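Hollerov pulls 72 hand-held grippers after jaw fault on soft goods

Hollerov has withdrawn 72 hand-held grippers from use at its Trasden site after a fault left the jaws closed when the operator had released the trigger. One operator had two fingers pinched while trying to free a piece of cloth by hand. The injury was minor and was treated on site.

The grippers are worn in pairs by people doing ordinary table work, mostly sorting and folding laundry. Jaw position and hand motion are logged and later used to train the folding arms that Hollerov sells under the Jundden name. No arm was running at the time of the injury, and no delivered Jundden unit uses the same trigger board.

According to an internal fault notice, the trouble first showed up in February as a mismatch in the logs. The trigger sensor reported the jaws as open while the motor current showed they were still clamped. The software took the trigger reading as correct and raised no alarm. Of 1,528 folding sessions checked afterward, 10 contained at least one mismatch longer than the permitted limit. All 10 involved thin or open-weave fabric.

Samran Ratanaporn, who leads hardware testing at Hollerov, said the cause was wear in a connector where the cable enters the grip. Repeated bending of the wrist loosened one pin. With the pin making poor contact, the release signal reached the logger but did not always reach the motor driver, and the jaws held their last commanded force.

Cloth makes the fault harder to notice than a rigid part does. An operator who lets go of a box feels at once that it has not dropped. With a shirt or a mesh panel, there is so little weight on the jaws that the hand may already be moving toward the next fold before the operator sees the fabric coming along with it.
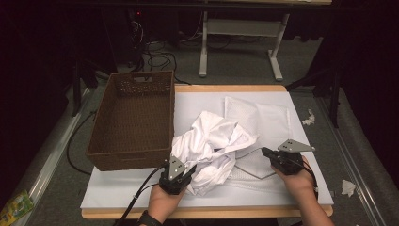
Golshifteh Heydari wrote in response to the notice that operators had been reporting "sticky" jaws well before the log check, and that the reports were filed under fabric snags and closed. She asked that any report of a late release be treated as a hardware fault until shown otherwise, and that the grippers be fitted with a mechanical release that works with the power off.

Hollerov has accepted the first point. On the second, Ratanaporn said a spring release is being tested but adds weight at the front of the tool, and no date has been set for it.

For now, the affected grippers are getting a new connector with a strain relief clamp, rated for 2,000 hours of use. The motor driver firmware has also been changed: if trigger and current readings disagree, the driver cuts power to the jaws and the session is marked as failed. Operators have been told to unplug the cable before pulling fabric out of closed jaws – a step that was in the manual, but only in the section on cleaning.

The 10 sessions with mismatches have been removed from the training set. Fatemeh Azimi, responsible for the data, said the remaining sessions would be rechecked using the tighter limit, starting with those recorded on mesh. Folding work at Trasden continues on a reduced schedule with grippers from a different batch.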